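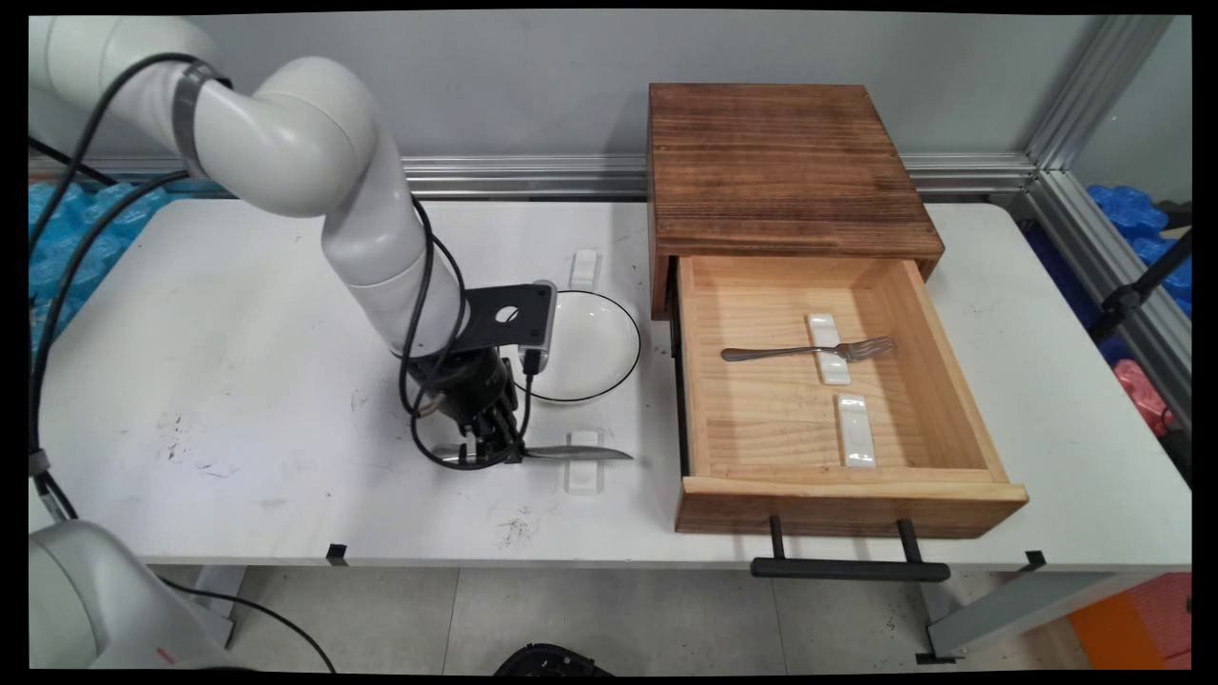

¿Cuánto mejora un brazo robótico cuando aprende a poner la mesa a partir de correcciones humanas y no solo de demostraciones completas?

En nuestro primer estudio, las correcciones breves dieron mejores resultados que las demostraciones completas con el mismo tiempo de trabajo por persona. Con 140 demostraciones completas, el brazo terminó la tarea en 131 de 200 intentos. Al sustituir 25 de esas demostraciones por sesiones de corrección, los fallos al colocar cubiertos bajaron, pero los participantes eran todos miembros del laboratorio y conocían el sistema. Queremos repetir el estudio con personas de fuera.

CONVOCATORIA DE PARTICIPANTES
Estudio de aprendizaje por corrección en tareas de mesa
Laboratorio de Manipulación de Voment, sede de Rumden

Qué estudiamos

El método se llama internamente Hanrahan. El brazo intenta la tarea por su cuenta y una persona lo observa. Cuando ve que va a equivocarse, toma el control, corrige el movimiento y lo devuelve. Guardamos solo el tramo corregido y los segundos anteriores, y con eso se vuelve a entrenar el modelo.

Las tareas son de vajilla y cubertería: llevar un cuchillo o un tenedor a su reposacubiertos, dejar el plato en su sitio, abrir y cerrar un cajón. Los cubiertos son la parte difícil. Son finos, brillan y cambian de orientación en la pinza con facilidad.

A quién buscamos

Personas mayores de 18 años, sin experiencia previa en robótica ni en teleoperación. Se admiten diestros y zurdos. Es necesario ver bien a un metro de distancia, con o sin gafas, y poder mover ambas manos sin dolor durante periodos de veinte minutos. Las instrucciones se dan en español o en inglés.

No pueden participar empleados de Voment ni quienes hayan tomado parte en las pruebas de febrero.

En qué consiste

Cada participante viene dos veces, con al menos un día de separación. La primera visita dura dos horas e incluye una práctica guiada de media hora. La segunda dura hora y media. En una de ellas se graban demostraciones completas y en la otra correcciones; el orden se asigna por sorteo. Al final de cada visita hay un cuestionario corto sobre esfuerzo y cansancio.

Se registran los movimientos del brazo, las imágenes de las cámaras del puesto y los tiempos. No se graba la cara ni la voz. Los datos se guardan con un código y se puede pedir su borrado hasta el cierre del estudio.

Compensación

25 euros por visita, que se abonan por transferencia al terminar la segunda. Quien deje el estudio después de la primera cobra esa visita. El transporte público hasta Rumden se reembolsa con el billete.

Cómo apuntarse

Hay que rellenar el formulario de la página del proyecto Ridulthorpe e indicar dos franjas horarias posibles, mano dominante e idioma preferido. El plazo termina el 15 de junio de 2018. Respondemos a todas las solicitudes, también a las que no entran en el cupo.

Responsable del estudio: Tomás Madigan. Las dudas sobre el procedimiento o el tratamiento de los datos se pueden enviar desde el mismo formulario, en el apartado de consultas.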